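Teach the robot slowly, and let the person who folds do the teaching

I have spent five years around people who show robots how to handle laundry, and I keep having the same argument. One side wants volume. Put an operator on the controls, run as many demonstrations as the day allows, and let the training sort out the good from the bad. The other side, mine, says most of what goes wrong later can be traced to a tired person hurrying a sleeve.

Cloth is a hard thing to teach. A cup has one shape. A shirt dropped on a bed has a new one every time, and the operator has to decide where to take hold before anything else can happen. Someone who folds for a living makes that choice in a second. Someone hired for fast thumbs often picks the nearest lump.

At Delley, where I worked until July, we logged 2,296 demonstrations for one garment task. Florencia Villalba went back through them and asked for 100 to be done again by Nicanor Gallardo, who had run a hotel linen room before he came to us. He was slow. He stopped between moves and let go of things he could have kept. When the two sets were compared, I would have taken his 100 over the rest, and so would she.

Lai-ching Lo disagreed, and she had a fair point. Careful teachers are expensive, and a robot that has only seen neat work doesn't know what to do with a mess. She wanted the fumbles left in, provided the operator recovered from them. I have come around to that – a recovery is worth keeping. A fumble that ends with the operator giving up and resetting the cloth should be thrown out.

The room matters too. A bare lab table teaches bare lab tables. A bedroom has soft bedding under the garment and furniture on all sides, and the operator has to work with both.

Gray cloth on a white bed, and the bedroom around it: 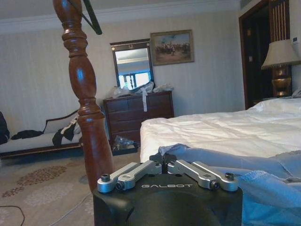
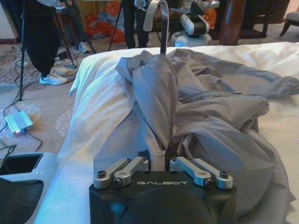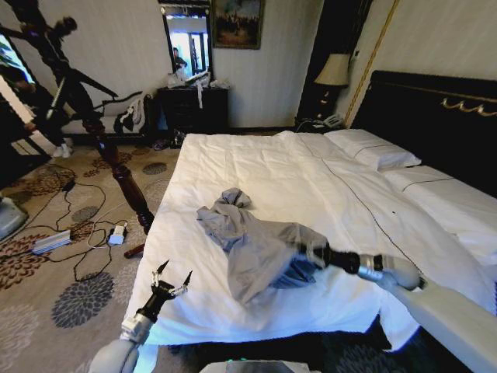
So my advice to anyone starting is to spend less on hours and more on hands. Find a person who already does the job, give them a week to get used to the controls, and don't post a daily target on the wall. Siyabonga Chauke tried it without a target at Pakel and ended up with fewer recordings than planned. He also had far fewer to delete.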